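Getting a Grip on the Snack Aisle

Two grippers, two controllers and a table of crinkled wrappers that neither vendor wanted to talk about

The rigid box is a solved problem. Any gripper sold in the last ten years will lift a carton of known size from a known place, and most will do it all night. The film pouch is another matter. It has no fixed outline, its center of mass moves when it is tilted, and it makes a different shape every time it is set down. A vacuum cup that seals well on one side of it will leak on the other, where the film has folded under its own seam.

Mutcombe packs mixed snack orders for offices and vending routes, and pouches make up most of what it ships. Its engineering group has spent the winter comparing two end effectors for a picking cell that is due to go live after the February stock change. One is the Jusix, a two-finger parallel gripper with soft pads and a force-limited drive. The other is the Plarnen, a vacuum head with a bellows cup and a short foam skirt. Both were mounted on the same six-axis arm, fed by the same depth camera, and given the same task: take a pouch from the table, place it in an open plastic bin, return.

Margareta Husar wrote the test plan. It runs to four pages and is strict about what stays fixed. The arm's speed is capped at the same value for both tools. The camera is not moved between runs. The pouches are drawn from a stock kept for testing, and a pouch is retired when its end seal starts to open. Each tool got 500 attempts, divided evenly between a cleared table with a single item on it and a loaded table with several items lying at arbitrary angles.

The single-item runs were uneventful. The Plarnen was faster, mostly because it needs only one approach direction. The planner finds a patch of film that is flat enough, brings the cup down along the surface normal, and waits for the pressure sensor. The Jusix has to choose a width and a wrist angle as well, and the planner took longer to commit. In most cycles the difference was under a second.

The loaded table separated them. A vacuum head does not care much about neighbors, provided the top surface is exposed, and in principle that should favor it. In practice the top surface of a half-collapsed pouch is a set of ridges. The bellows cup will bridge a small ridge, but a deep crease lets air in along its whole length. The Plarnen's commonest fault was a weak seal that held through the lift and failed during the lateral move, when the pouch began to swing. The drops tended to happen over the bin wall, the worst place for them, as a pouch hung over a rim is hard for the camera to segment.

The Jusix had a different set of faults. Its fingers need room on two sides, and when packages lay against each other the planner sometimes found no legal grasp at all. It also pinched two items at once more often than anyone liked. Force was the other variable. At the factory setting the pads squeezed hard enough to crush chips. The group brought the limit down in steps until the product came through whole, and then found that heavier cookie bags slipped. The final setting was a compromise keyed to item class, so the gripper now depends on the classifier being right.

Classification turned out to be more of the job than the plan allowed for. Printed film is a poor target for a depth camera. Bright sections wash out under overhead light, silver film returns almost nothing useful, and a twisted bag shows the camera only part of its artwork. A word such as "CHEWY" may be legible on one face while the rest of the name is folded away. Emanuel Voicu, who maintains the vision code, stopped trying to match whole package fronts early on. His current model works from patches of color and lettering and reports a class with a confidence value. Below a threshold, the cell treats the item as unknown and falls back on the gentlest force setting. 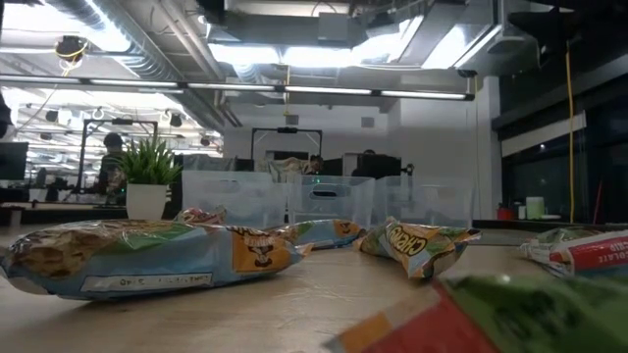 Sugeng Raju thinks the whole comparison starts from the wrong end. In his view, a cell that has to work out what it is holding before it can hold it has been given the wrong gripper, and the money spent on classification would have been better put into a tool with tactile sensing in the pads. He would also drop the speed cap, on the grounds that swing behaves differently at production speed and a slow test flatters the vacuum head.

The group accepts the second point and has argued over the first. Tactile pads were considered and set aside on cost and on wear. Film edges are sharp where they are crimped, and the sample pads showed scoring along the contact line well before the end of their trial. A smooth silicone pad can be replaced in a few minutes with a hex key. A sensing pad has to be recalibrated as well, and the cell would be down while that was done.

Speed was easier to test. With the cap raised, the Plarnen's drop rate rose on the loaded table and was nearly unchanged on the cleared one. Slowing only the lateral move brought most of the loss back, but it also used up the time the tool had saved on approach. The Jusix was less affected. A pouch held between two fingers can still swing about the contact line, though the planner's habit of grasping across the short axis keeps the swing small.

The controllers were compared separately. Each gripper ships with its own, and each can also be driven over a fieldbus by the arm's controller. The Jusix unit is the better documented of the two. It exposes finger position, motor current and a grasp-detected flag, and it will log all three at 200 samples a second. The flag proved unreliable on thin film, where the fingers close almost completely on a good grasp and the firmware reads the result as empty. Voicu's code ignores the flag and looks at the current curve instead.

The Plarnen unit reports vacuum level and valve state and little else. That is enough for go or no-go decisions, but it gives no warning of a slow leak unless the host samples the level often and looks at the slope. The group added a check at the top of the lift. If the level has fallen by more than a set margin since contact, the arm lowers the pouch and tries another patch. The check costs a short pause on every cycle and removed a large share of the drops.

Both tools were also tried under Ghiță, the open scheduling layer the cell will run in production. The installation was plain enough. The Plarnen came up with the stock driver. The Jusix driver assumed a gripper with no force setting, and a small patch was needed to pass the value through with each grasp command. Nigel Stockdale has submitted the patch upstream and expects to carry a local copy until it is accepted. He also had to lengthen a timeout, as the finger drive takes longer to home from cold than the scheduler was prepared to wait.

Bins had their own effect on the results. Translucent walls are convenient for people, who can judge the fill level from the side. To the depth camera they are an uncertain surface, with part of the signal coming back from the wall and part from whatever stands behind it. The planner was planning around walls that moved from one reading to the next. Husar's fix was to stop measuring them. The bin positions are now entered as fixed geometry, and the camera is used only to confirm that a bin is present. Placement faults fell for both tools after the change, and the earlier runs were thrown out and repeated.

On the final figures, the Jusix completed more picks on the loaded table and the Plarnen completed more on the cleared one. Product damage was low for both once the force table was in use. Maintenance favored the vacuum head by a small margin, with cups that are cheap and quick to swap, although its filter clogged with crumbs after one pouch split and had to be cleaned before the run could resume.

Mutcombe has chosen the Jusix for the first cell. Rafferty Wojcik, who signs off on the equipment budget, asked for the mounting plate to be drilled for both tools, and it has been. A combined head, with a cup between the fingers, is on the list for later in the year. The open question there is clearance: the fingers would have to open wider to let the cup reach the film, on a table where finding room for them is already the main difficulty. Husar has begun the test plan for it, and the speed cap has been left out.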